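Robotic furniture assembly at Urnuvbridge

Robotic furniture assembly at Urnuvbridge refers to the use of two-armed robots for the assembly of light plastic furniture at the Urnuvbridge works of Corkon, a maker of tables, stools and storage units. The program covers the fitting of legs to molded parts, a task that was done entirely by hand before it began. It is often cited in local discussions of automation because it changed the duties of the assembly staff without closing the assembly department.

Background

Corkon opened the Urnuvbridge works to supply schools, canteens and garden retailers. Most of its products were sold flat and put together by the buyer. Demand for ready-assembled goods grew among institutional customers, and the company set up a hand assembly room next to the packing hall. At the start of the robot program the works employed 546 people, of whom 24 were assigned to hand assembly.

The work in that room was regarded as simple to learn and hard on the body. An assembler turned each molded top face down, pressed or twisted the legs into the corner sockets, and lifted the finished piece onto a pallet. Complaints of sore wrists and thumbs were common, and staff rotated out of the room more often than from any other part of the site. A review by the site's health and safety office recommended that the fitting of legs be either assisted by a tool or given over to a machine. A hand-held press was tried first and was withdrawn when it was found to mark the rims.

Introduction of the robots

The equipment was supplied by Değirmenci, a systems firm that had already installed palletizing machines in the packing hall. Its proposal used pairs of arms mounted side by side, on the grounds that one arm could steady the molded part while the other brought the leg to the socket. Corkon accepted the proposal on condition that the robots be taught by members of the existing assembly staff.

The first phase involved four members of the hand assembly room. They were released from production for part of each shift and trained to guide the arms through the task, to label failed attempts, and to stop the equipment safely. A total of 3731 guided attempts were recorded in this phase. Attempts were made with the furniture at varied angles and with parts laid out in different positions, so that the system would not depend on an exact starting layout.

Method of work

Legs are fitted with the molded part turned over, so that the ribbed underside and the sockets can be reached. The ribs stiffen the part in use but complicate gripping, as a finger placed in the wrong cell may catch against a wall when the arm moves away. Operators are taught to choose a hold on the rim or to approach the socket from the open side. The leg is aligned with the socket before any force is applied. A leg that goes in at a slant is taken out and started again – forcing it can damage the collar.

Robot work on white plastic furniture over a black covering, with legs standing from the molded underside

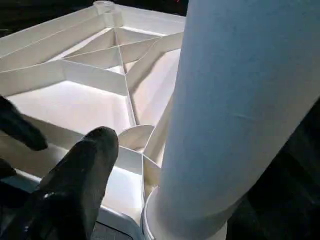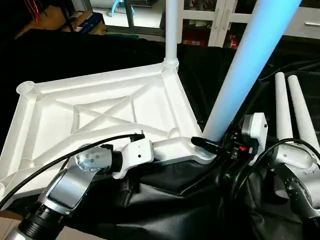
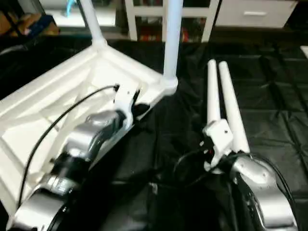 In comments on an earlier version of this article, Judivberg objected that the account of the method made the change sound easier than it had been for the people in the room. According to Judivberg, the first months brought more work to the assemblers and not less, as every stoppage had to be written up and the hand assembly targets were lowered only after a complaint. The same comment stated that the training had been worthwhile, but that it should have been offered to the whole room from the outset.

Effects on staff

The company's published account of the program largely agrees on the matter of targets. Hand assembly quotas stayed at their former level through the first phase and were then reduced to reflect the hours spent on robot training. No assembly employee was dismissed under the program. Several moved to packing or to the molding hall at their own request, and their places in the assembly room were not filled.

Those who remained came to hold a mixed role. A typical shift now combines hand assembly of small orders, supervision of the robot stations, and inspection of finished goods. A new pay grade, assembly operator with station duties, was created for this work. It carries a higher hourly rate than the former assembler grade and requires a short written assessment, which may be taken in any of the languages commonly spoken at the site.

Reported wrist and thumb complaints fell after the change. Complaints of eye strain and of boredom rose, mainly among staff assigned to supervision for a full shift. The works responded by limiting continuous supervision to two hours and by moving the inspection bench closer to the stations, which also allowed operators to talk with one another while working. Experienced assemblers have expressed concern that new hires learn the hand method only briefly and may be less able to judge by feel whether a leg is seated.

Criticism

Criticism of the program has centered on three points. Employee representatives argued that the knowledge used to teach the robots belonged in part to the people who supplied it, and asked for a one-time payment to the original trainers. The company declined the payment but agreed to name the trainers' contribution in their employment records. A second criticism concerned the recording of guided attempts, which staff feared could be used to measure individual speed. A site agreement now bars the use of such recordings in performance reviews.

The third criticism was that jobs had been lost through unfilled vacancies even though no one was dismissed. Corkon has not disputed this. The site agreement is due for renewal in January, and staffing levels in the assembly room are among the subjects open for discussion.

See also

Hand assembly
Job rotation
Molded plastic furniture
Two-armed robots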